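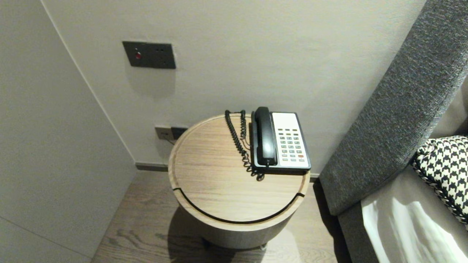
I put the Fleketti set together in August, mostly because I was sick of teleop data recorded on bare lab benches. It's 488 demos of bedside jobs, every one driven by hand with the Trisby leader arms. The phone ones are my favourites! A coiled cord flopping over a little round table with a raised rim is a proper headache for a policy (and for me, I dropped the handset plenty).

What you get per demo: head camera video, joint positions, gripper state, and a one-line note I typed straight after. I left 63 failed tries in, marked "fail", so filter those out if you only want clean ones.
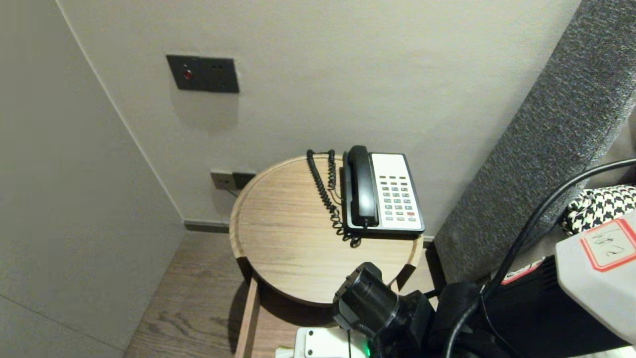
Episodes run roughly 28 seconds each. Go easy on the first 13, I was still getting used to the grip trigger and the motions are pretty jerky.

To load it, unzip and point the Dunico reader at the top folder. Colour is RGB, angles are radians. The older Chamoun reader opens the video fine but skips the notes, and I haven't got round to fixing that yet. Patches welcome!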